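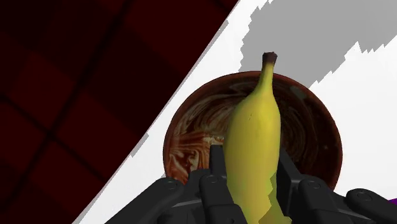

Leopoldo Bañuelos

I went to see the man behind Plelura expecting to be sold something, and I was. The pitch started before I had my coat off.

Plelura is a small plastic sleeve with a gray powder inside. You put it in with your fruit and, according to the card it comes with, your fruit keeps "up to 11 days longer." Cheema, who goes by the one name and runs the company out of two rooms over a tile shop, has sold 1000 of them this fall, mostly at street markets. A neighbor of mine bought one and swears by it. She also swears by copper bracelets, so I called him up.

I asked him first what the powder was. "It's a mineral blend," he said. I asked which minerals. "The kind that takes up ethylene." Ethylene is the gas that fruit gives off as it ripens, and the idea of soaking it up is old and perfectly sound. Shippers do it. They do it in closed containers, though, with a good deal more than a spoonful of powder. My neighbor's bananas sit out on the counter in a kitchen with two windows and a dog door.

I put that to him. "Air moves, sure," he said. "But the sleeve is working on the air right near the fruit. That's where it matters." Had he measured the air near the fruit? He had not. "I've measured the fruit," he said, and he brought out a notebook.

The notebook is where I started to like him, I'll admit. He had bought 50 bananas and split them into two lots, one with sleeves and one without, and every morning he wrote down the color. Yellow, yellow with spots, mostly spots, brown. It's neat work. Then I asked who decided when "yellow with spots" became "mostly spots."

"I did."

And did he know which lot had the sleeves in it?

"Well, I put them there," he said.

He saw where I was going and didn't much care for it. "People want to make this into a lab thing," he told me. "My customers aren't a lab. They come back and buy a second one. Why would they do that if it didn't work?" I can think of a few reasons, and I gave him one: a person who has paid for a sleeve keeps an eye on the bowl and eats what's in it sooner. He laughed at that. "So they throw out less fruit. You're making my case for me."

I don't think I was. A note stuck to the refrigerator would do the same job.

We talked for a while about Arnik, the bigger outfit that sells a paper version with much the same promise on the box. Cheema has no time for them. "They won't show you any numbers at all," he said. "I showed you mine." True enough. I wrote to Arnik twice and got a coupon.

Before I left I asked whether he would run the test again with somebody else doing the scoring, somebody who didn't know which lot was which. He thought about it longer than I expected. "If you pay for the bananas," he said. I said I would, and we shook on it. He wants to start after the holiday markets, when he has the table space.

I also asked what he does with his own fruit at home. He keeps apples in the refrigerator drawer, away from everything else, and he buys bananas a few at a time. There is a sleeve in the drawer. He couldn't remember when he had last changed it.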